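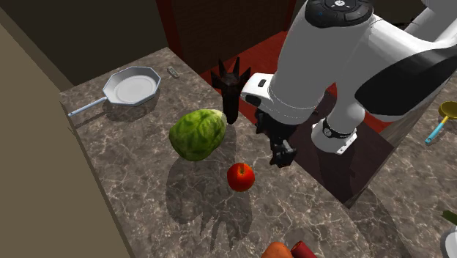 Jurlow Opens Stroke Aftercare Clinic, Promises to Answer the Phone

JURLOW, September. Produsari Rehabilitation today opened its first outpatient clinic for people recovering from stroke, in the former Kuo shoe store on Main Street. The clinic will see adults who have been discharged from the hospital and handed a folder.

The folder is usually a good folder. It has tabs. In a survey of 548 stroke survivors and family members carried out by Produsari last winter, most respondents said they had received written instructions on leaving the hospital, and 305 said they had not been able to reach anyone when they had a question about them. A fair number reported being advised, by recording, to consult the folder.

The new clinic offers physical therapy, occupational therapy and speech and language therapy under one roof, which spares patients the traditional tour of the county's parking garages. First appointments last 90 minutes. Patients meet all three therapists at that visit and leave with one plan on one sheet of paper. A tabbed version may be requested.

Stroke affects people very differently, depending on which part of the brain was damaged and how badly. Weakness on one side, trouble finding words, poor balance, fatigue and low mood are all common, and several of them do not show from across a room. The clinic's program gives fatigue and mood the same standing as walking and speech, on the theory that a person who is too tired to do the exercises will not be much helped by the exercises.
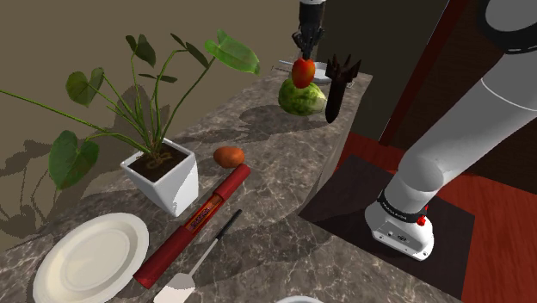
Members of the Rukico Stroke Support Group, which was asked to comment on the plans before the lease was signed, said they had expected to be shown a finished brochure and asked whether they liked the color. They were given the draft schedule instead and took out every appointment before 9 a.m. The group also asked for chairs with arms, a quiet room for speech sessions and forms that can be filled in with the wrong hand. Produsari has agreed to all of it, and reports that the forms were the hardest part.

The clinic has room for 46 patients in its first intake. Treatment runs for three months, with a review at the end and the option of a second course where the therapists think it would help. Family members are welcome at any session and will be given something to do.

A telephone line for patients and relatives will be staffed during clinic hours by a nurse or therapist. It has no menu. Callers who would like to press a number are free to do so, but it will have no effect.

The telephone line is for questions about recovery and is not for emergencies. Anyone who notices sudden face drooping, arm weakness or slurred speech, in themselves or someone else, should call 911 at once, even if the symptoms go away.

Referrals are accepted from hospitals, family doctors and patients themselves. Self-referral forms are available at the front desk.

About Produsari Rehabilitation

Produsari Rehabilitation provides outpatient therapy for adults with neurological conditions. The Jurlow clinic is open weekdays from 9 a.m. to 5 p.m.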